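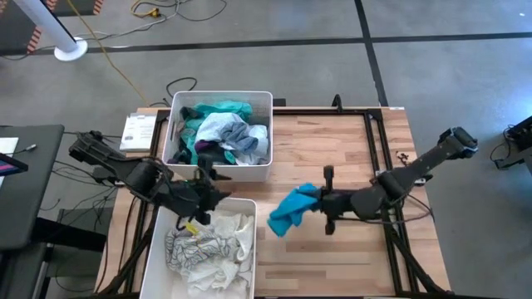 Gearbox oil before the Tillthorpe track day?

Elango_S
Friday, December 31, 2021
Hello all. My coupé has done 3000 miles since the gearbox was rebuilt by D'Souza. In March I will drive it at Tillthorpe for the first time. Should I change the oil before, or is it too early? Third gear is a little stiff in the morning.

knakpan
Change it. After a rebuild I always change at 2000, so you are late already. Look at the drain plug for metal.

Nithin Nair
I don't agree with this. If D'Souza filled it with good oil, it can stay until after the track day. Then you change it once and not twice. A stiff third in winter is normal for this box.

knakpan
Once or twice, it is only 39 pounds. A gearbox costs more than this.

T_Warrier
Which oil is in it now? With Plitelora mine was also stiff on cold mornings. Please don't mix it with another one, drain it completely.

Elango_S
I have asked the workshop and it is Plitelora, yes. I think I will drain it next weekend and put the same again. Nithin, I understand your point, but I will sleep better.

Nithin Nair
It is your car :) Check the tyres also, Tillthorpe is hard on the front left.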